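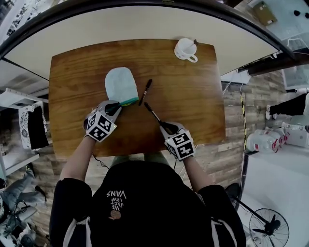 Hand-held grippers at the wooden table: cloth in the left, pen in the right.

Vevarum Tabletop Set

README, last edited 2018-03-11

What you've got

Thanks for downloading Vevarum! It's a collection of two-handed table jobs, done by people wearing grippers on their hands, and meant for teaching a pair of robot arms to do the same sort of thing. We've had a lovely time making it and we'd really like to see what other people do with it, so please read the bits on splits and known faults before you start training (those are the two sections people write to us about).

This release has 155 recordings from 6 people. A recording is one go at one job, from hands at rest to hands at rest. Some are short and neat and some wander a good deal. We kept both kinds.

The jobs

Each person got a card with a job on it and was left to work out the order and the grip for themselves. The cards say things like:

Move the cloth to the other side of the table and lay it flat.
Pick up a pen and put it in the mug.
Hold the cloth still with one hand and put a pen on top of it.
Take the spoon out of the mug and lay it beside the pen.
Swap the places of any two things.

That last card turned out to be our favourite. People come up with the oddest ways of swapping two things when they've got jaws instead of fingers, and quite a few of them put one thing down on top of the other halfway through. If you're working on planning, start there!

The full list of cards is in cards.txt. The wording in that file is exactly what was printed, including the spelling mistake on the spoon card, and the text field in each recording copies it word for word.

What's in each folder

overhead.mp4 is the view looking down on the table.
left.csv and right.csv hold the position and tilt of each gripper, worked out from the marker cubes on top.
jaws.csv holds how far each pair of jaws is open, from 0 (shut) to 1 (as wide as they go).
card.txt is the job, as printed.
notes.txt is whatever Halima Edet typed while she was watching. It may be empty. It may also be very long.

Left and right always mean the wearer's left and right. The overhead view has the wearer at the bottom, so the two agree, and you don't need to flip anything.

All times are in seconds from the first overhead picture. Positions are in metres, measured from the corner of the wooden tabletop nearest the wearer's left elbow. Please do check this against your own setup, as Stokora (our older set) measured from the middle of the table and mixing the two gives very funny results.

Cubes and tracking

Every face of a cube has its own pattern, so as long as the overhead camera can see one face clearly we can get a position for that gripper. Two faces is better. When a cube is hidden or tipped too far over, we leave the row blank and set the "seen" column to 0. We did not fill the gaps in. Ese Haruna wrote fill_gaps.py for anyone who wants them filled, and it does a decent job on short ones, but you should know when you're learning from a real reading and when you're learning from a guess.

The jaw readings come straight from the grippers and have no gaps at all, which is a great help for spotting the moment of a grasp.

Thin things and soft things

We picked pens and cloth on purpose. A pen lying flat on wood is a properly hard thing to lift with two jaws, and you'll see people come at it from the end, from the side, and by pinning it against something else. Cloth is hard in a different way: getting hold of it is easy enough, getting hold of only one layer isn't. Zsolt Rácz went through every cloth recording and marked the ones where the jaws close on more than one layer. Look for layers.csv in the top folder.

How the splits work

There are two ways of splitting the set. "By person" keeps all of one wearer's recordings out of training, and is the one we'd ask you to report. "By card" keeps some jobs out, and is the harder of the two. A plain random split is easy to make yourself and will give you lovely high scores that don't mean much.

Our starting point is a small model that copies the wearer's movements. On the by-person split it finished 53 per cent of the cloth jobs when run on our arms. We think there's loads of room above that. Pens were a good deal worse, and the numbers are in baseline.txt with the settings we used.

Known faults

In a handful of recordings the left cable gets tugged and the wearer stops to free it. These are marked "cable" in index.csv.

People sometimes talk to someone off to one side and their hands drift while they do it. There's no sound in the files, so you'll only see the drift. Marked "pause" where Halima caught it.

The overhead view takes in quite a lot of the room. If your model looks at the whole picture, try cropping to the tabletop first. crop.py does it, and it made training nearly twice as quick for us.

The jaws.csv files for the first wearer were saved with commas for decimal points. Fixed in this release. If you have the old copy, get the new one.

Using it

Free for research and teaching. If you want it for something you're going to sell, write to Martti Halonen first and tell him what it is. Please don't try to work out who the wearers are. They all agreed to be recorded and to have the recordings shared, and any of them may ask for theirs to be taken out, in which case we'll put up a new index and ask you to delete the old folders.

Coming next

A larger set called Cerwood is planned for June, with the same grippers and a lot more cloth. Ifeoma Iyamu is writing the cards and would love suggestions, the stranger the better! Send them to her with "card" in the subject line. Faults and missing files go to Ese, with the folder name please.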